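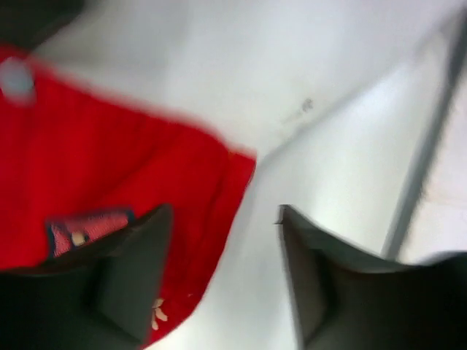
Can I train on this with a single arm?

Each episode uses one arm only, so a single-arm setup is enough. You will need a parallel gripper and a wrist camera mounted close to the one in the Lirnent build.

Lirnent cloth set

Wrist camera recordings of a home-built arm handling pieces of fabric on a white work surface. The arm was put together in the Gravholm shared workshop from printed parts and hobby servos. Part files are in the hardware folder.

Contents
Episodes: 851
Held out for testing: 20
Recording rate: 20 frames per second
Control: teleoperated with a Tamuno leader arm

Layout
episodes/ has one folder per episode, with video, joint positions and gripper opening.
splits/ has the train and test lists.
tools/ has the loader and the calibration script.

Setup
Run the calibration script before replaying anything. Joint zero changed in February when the shoulder bracket was reprinted, and episodes before that use the old offsets. The loader corrects for this if you leave legacy_zero on.

Known problems
Fast moves leave motion blur in the video. It has not been filtered out.
Gripper opening is logged in servo ticks, not millimeters.
Episode 3257 in the old numbering is a duplicate and was dropped.

License
Data and part files are CC BY 4.0. The loader is based on Grisusine and keeps its MIT license.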